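3 min read

Notes on Lending Dishes Between Households

The annual supper on our street fell on 19th June this year, and it falls to me once again to set out the terms on which serving dishes are lent and returned. The practice began with Shahla Sadeghi and has continued without written rules, which has led to a certain amount of confusion.

Dishes should be marked with the owner's surname on masking tape. Tape is preferable to ink — ink does not survive a second washing. Borrowers have three days in which to return a dish. Behrouz Rostami has asked that his blue platter be excluded from the arrangement, and that request stands.
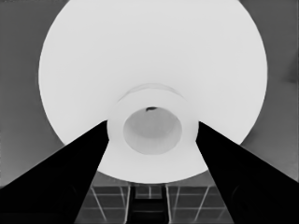
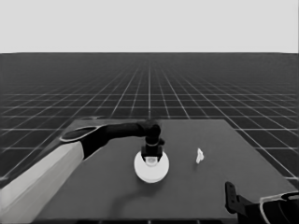 A table with its far edge running straight across. 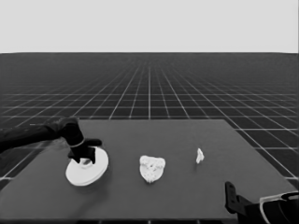
Breakages are to be reported to the owner in person. Payment should be offered once and, if declined, not offered again. Nanami Mizuno has two unclaimed lids at her house, neither of which fits anything she owns. Residents are asked to call on her before the end of June, preferably in the evening.

2 comments
Share 3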